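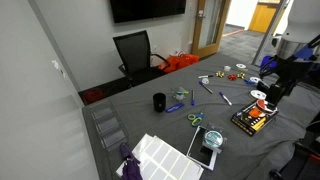
Gripper comparison, first bench: the black arm over the mixed stationery set.

Gripper trials: where we have got to
Vignesh Reddy and Adjoa Ankrah

The comparison between the Povetti and Kandasamy finger sets has now passed the halfway mark. Members who read the July item will remember that the question was a narrow one. With the arm, the controller and the object set held fixed, does the finger change the rate of clean pick-ups on flat and thin objects, and if so, by how much? Block-shaped objects were never in doubt, as either set will lift a box.

The planned total is 657 attempts. An attempt begins when the gripper leaves the rest pose and ends when the object is released or 45 seconds have gone by. A pick counts as clean if the object leaves the cloth on the first closure and stays in the fingers until release. A second closure is logged as a retry, even when it succeeds.

The cloth matters more than we allowed for. On a bare bench a pen rolls away from the first finger to touch it. On felt it stays put, but the fingertip can catch the fabric and lift a fold along with the object. Csaba Bozsik has set the closing height 8 mm higher for pens and markers than for anything else, which removed most of the snagging on the Povetti fingers. The Kandasamy tips are blunter and were less affected.

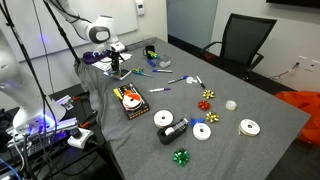
Paper and soft fabric remain the worst classes for both sets. A single sheet lying flat gives the fingers no edge to work on, and the controller reports a closed gripper whether or not it is holding anything. We tried reading motor current to tell the two cases apart. It works for card and fails for thin paper. Sivaprasad Kamath is testing a small drag move before closure, intended to raise the near edge of the sheet. Early logs are mixed and we would not draw anything from them yet.

Ribbon spools and tape rolls gave fewer problems than expected. If the spool is upright, either set grips it across the width. If it is lying flat, the better approach is one finger inside the core and one outside, provided the core is wide enough. The planner from Forkuvora does not offer this grasp by default, so it was added by hand.

Wrist cameras are the other half of the work. The view is good until the last part of the approach, when the fingers begin to hide what they are reaching for.

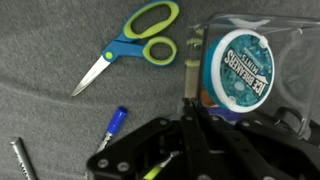

Clear plastic is hard for a separate reason. Highlights on the rim move as the wrist moves, and the Enda depth module tends to return the object behind the wall in place of the wall itself. The gripper then closes too deep. For now, clear containers are approached using the colour view only, with the depth value taken from the cloth and a fixed offset added. It is crude – a taller container will need its own offset – but it has stopped the fingers striking the rim.

More than 600 of the attempts will have full wrist video once the set is complete. The rest were logged before the recording settings were corrected and will be reported in a separate table. Jagadeesh Poojary is checking the retry labels against the video and would welcome a second reader. Anyone willing to take a share of the files should contact him before the next issue closes.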